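Flerkon Free Fruit Table: Progress Report to the Haddadin Fund, September
Submitted by Parvaneh Babaei

We're so pleased with how this month went! The fruit table opened at the Zullada reading room, and people took to it right away (the after-school crowd especially). We handed out 418 pieces of fruit over 8 afternoons, nearly all of it apples and bananas. The wicker baskets sit straight on the stone counter by the curtain, low enough for the younger kids to reach in and choose for themselves. 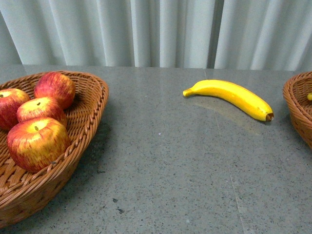 Kazue Ishida wrote to ask whether the apples and bananas could be kept in separate baskets, as her bananas at home go soft much faster next to apples. She would also love to see pears before the weather turns.

We've taken up both ideas. Apples now get a basket of their own, and pears are on the next order. Bananas are still the first thing to go, and we've learned to buy them in smaller batches, twice a week. A few small brown spots don't put anyone off, so we leave those out and only pull fruit that is split or mushy.
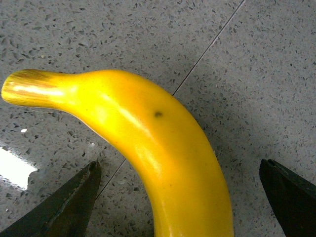 Spending stands at $80 for the month, all on fruit. The baskets were a gift from Pouran Safavi. For October we'd like to add a Friday morning table for parents with toddlers, and Şükran Özkan has already offered to set it up. The first order for that goes in next week.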